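Ruveck-Greifzelle in der Tischlerei, was bleibt da für uns?

Vaswood_Gesellin
Unser Betrieb (19 Leute, Möbelfronten) will im April eine Zelle von Ruveck aufstellen, die Rahmentüren greift und umsetzt. Der Chef sagt, es fällt keine Stelle weg. Glaubt das jemand, der so etwas schon hat?

hobelbank5
Jein. Bei uns ist keiner geflogen, aber zwei Stellen wurden nach der Rente nicht neu besetzt. Wer früher Fronten sortiert hat, quittiert jetzt Störungen. Im Vertrieb hieß es, das lerne man an einem Vormittag. Wir haben vier Wochen gebraucht.
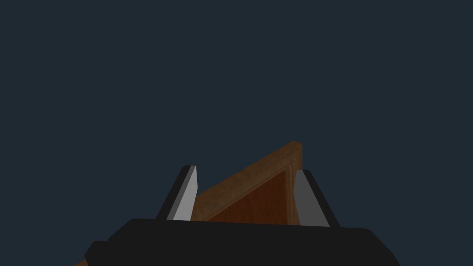 Lass dir vor allem schriftlich geben, wer bei Stillstand zuständig ist und ob das bezahlt wird. Die Software (bei uns Wuisan) meldet jeden Stopp mit Uhrzeit, und plötzlich wird gefragt, warum man um halb zehn nicht am Platz war.

kikemow914
alles panikmache, die dinger können eh nix. abwarten

Vaswood_Gesellin
Danke hobelbank5, das mit den Uhrzeiten frage ich nach.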